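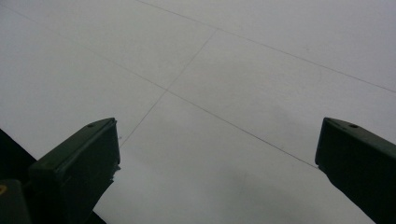
Figure 1. The two fingers of the hand-held gripper, open above the tiled floor.

Report on the visit to the Jomano workshop
Student: Abílio Simões
Date of the visit: 17/04/2018

1. Purpose of the visit

Our class has a project on automatic handling of small parts. Before we choose our own design, the teacher wanted us to see how a company works with grippers. We were 16 students, and we were divided into groups. My group had three persons.

2. The demonstration

First the engineer spoke for a short time about the company and its customer Drivulmont, which orders sorting machines. After this we went to the test area, where the gripper was shown to us.

The gripper is held by a person and has two fingers, which open and close. The camera is on the tool itself, so the picture always shows the fingers and what is under them. In Figure 1 the fingers are wide open and hold nothing. They are dark green, almost black, and each one has a small round hole near the tip. I asked if the hole is for a screw. The engineer answered that it is for fixing different tips, and that in the Neves model the tips are changed without tools.

The pale floor was useful for me, as the dark fingers are easy to see against it. At the tip of the left finger there is a small piece of white material with a ragged edge. I noticed it only later, when I looked at the picture at home, and so I could not ask about it.

3. What we tried

Every student could move the gripper for a few minutes. My task was to pick up a plastic cap and put it in a box. I closed the fingers too early 3 times. It was difficult for me to judge the height when I looked only at the screen.

4. Use for our project

Our group will make two straight fingers with flat tips. We will also put our camera close to the fingers. The first version must be ready in June. We still have to ask Jomano for the drawing of the tip, and to decide the opening width.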